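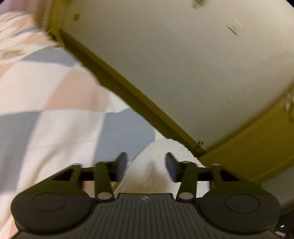

3/11/05

Washing and folding notes, bedroom textiles. I said in December that I would write these up and then did not, so they cover the whole winter.

The spare bed carries three layers: a fitted sheet, a blanket and a patchwork quilt. The blanket is a Litari, bought secondhand, label mostly illegible. The quilt has no label at all. It came from Calum Baird's mother, who pieced it over two winters and backed it with whatever cotton she had left. The batting is thin and has stayed put through every wash so far.

Washing the quilt. Cold, gentle cycle, half the usual detergent, alone in the drum. I tried it once with two pillowcases and one of them ended up balled inside the quilt with the soap still in it. Spin on the lowest setting. My machine (a Skumetti, old enough that the dial has lost its numbers) takes 76 minutes for this program, and I have stopped trying to shorten it. A second rinse is worth the water if the quilt has been in storage.

Drying is flat, over two racks pushed together. Hanging it by one edge pulled the seams on the diagonal and it took two more washes to get the squares lying straight again. Turn it at half time. In a heated room it needs roughly 25 hours, longer if the door is kept shut.

Fleecy and knitted whites go in a separate load. They shed for the first few washes and the lint sticks to anything darker. I empty the filter before and after. No softener – it flattens the pile, and on terry it also cuts down how much water the cloth will take up. Hamish Farquharson disagrees with me on this and has sent me 200 words on the subject, which I have read.
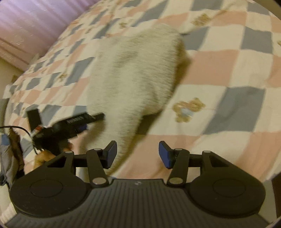
Folding is done on the bed, on top of the quilt, after the quilt has gone back on. I used to do it on the kitchen table and carried everything twice. The patchwork turns out to be useful as a guide. The squares are laid out on the diagonal in pink, cream and grey-blue, so a seam line gives me an edge to fold against, and anything white and fluffy shows up well enough against the pink that I can see where the lint has gone. The cream squares with the teddy bears on them are the ones I check for fading. The browns in the print would go first, I think, and I would rather catch it early and switch detergent.

Fluffy pieces get folded in thirds and then once across, loosely, with nothing stacked on top. Pressed under a pile they come out with a crease that needs steam. Ordinary cotton can go underneath.

Storage is a Kälin box under the bed, lid off for the first day. I put a sheet of plain paper between the whites and the side of the box. Prisik make a cotton bag for the same purpose and I have one on order – will add a line when I have used it for a month.

Still to do: re-stitch the binding at the foot end, where the thread has gone in two places. I have the thread, wrong shade.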